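3.2 Donation matching and attendance at ticketed health appeals

The second part of the study considers whether the announcement of a matching gift changes how much guests give at a ticketed event held for a health charity. Earlier work on matching has mostly dealt with appeals sent by mail, where the donor decides alone and in private. A dinner or an afternoon concert differs in several respects. The guest has already paid for a ticket, part of which may be treated by the guest as a gift. Other guests can see whether a pledge card is filled in. The host may also repeat the terms of the match several times in the course of the event.

Records were obtained from the Redimum Hearing Appeal, which runs meals, concerts and garden openings to pay for hearing tests in rural schools. The appeal made available the accounts of 15 events, with 900 tickets sold in total. Of the ticket holders, 682 attended and received a pledge card at the table. Guests who bought a ticket and stayed away were left out of the main analysis, although several of them sent a gift later by mail. Their gifts are treated separately in Section 3.4.

Events were placed in one of two groups. In the first, a sponsor had agreed in advance to match each pledge in full, and the host announced this before the main course or, at concerts, before the intermission. In the second, no match was offered and the host spoke only of the work of the appeal. Raffle income was recorded under its own heading in both groups and was not matched at any event. The sponsor for the matched group was Culus, a regional grocery firm, which set an upper limit on its gift for each event. The limit was not told to guests.

Two features of the records call for care. The first is that events were not assigned to the groups at random. Organizers tended to seek a sponsor for the larger events, and these also had higher ticket prices. Ticket price was therefore entered as a control in all models reported below. The second is that pledge cards were filled in by table at two of the venues, so that one card could stand for a couple or a family. Where a card carried more than one name, the amount was divided equally among the persons named. Talebi, who coded the cards, marked each divided amount so that the models could be run again without them. The results did not change in direction when this was done.

Pledges were compared with payments received by the end of March. A pledge was counted as kept if at least 100 percent of the stated sum had been paid by that date. Part payments were entered at their actual value but were not counted as kept. Figure 4 accompanies this section.

The question of timing was left open in the design. Hosts at the Vidal Hall concerts announced the match both at the door and again before the intermission, and the records do not show which announcement a guest had heard when the card was completed.

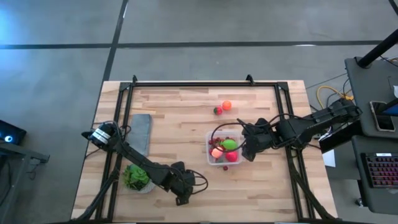 Figure 4. Accompanying photograph, Section 3.2.

For this reason the Vidal Hall concerts are kept in the matched group but are left out of the comparison of early and late announcements in Section 3.3.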